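Cleaning haze off a glossy marble-look panel?
Forum: Surfaces & Countertops

rivera_tops wrote:
Got a big cream panel with tan veining, high polish, going in as a bath surround.

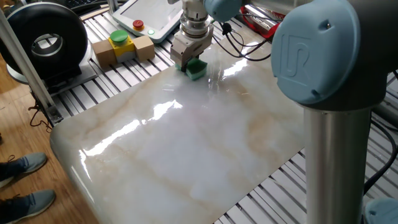
Every time I wipe it I get a cloudy smear that only shows up under the overhead lights. I've been using a green sponge and dish soap. What do you all use? I have 5 more of these to do and I'd love to not spend all of March buffing!

Maribeth Evangelista wrote:
Too much soap, I'd bet. One drop in a bucket of warm water, then a rinse with plain water, then a dry microfiber. And please keep the green scouring side off it!! I dulled a patch on my vanity that way and I still see it every morning.

cusari55 wrote:
Gonna disagree on the scouring side. I've used mine on real polished stone for years, light pressure, no marks.

Maribeth Evangelista wrote:
Real stone, sure, maybe. Is this one stone, though? Rivera, what's it made of?

rivera_tops wrote:
Not stone, it's a printed finish with a clear coat. Paid $292 for it so I'm a little nervous now lol

cusari55 wrote:
Oh, clear coat. OK, then soft side only, I take it back. Still think the soap is fine if you rinse twice.

isex_tile wrote:
Try 25 drops of white vinegar in a spray bottle of water, but test a corner first. And look at it from a low angle, you'll catch streaks you miss standing over it.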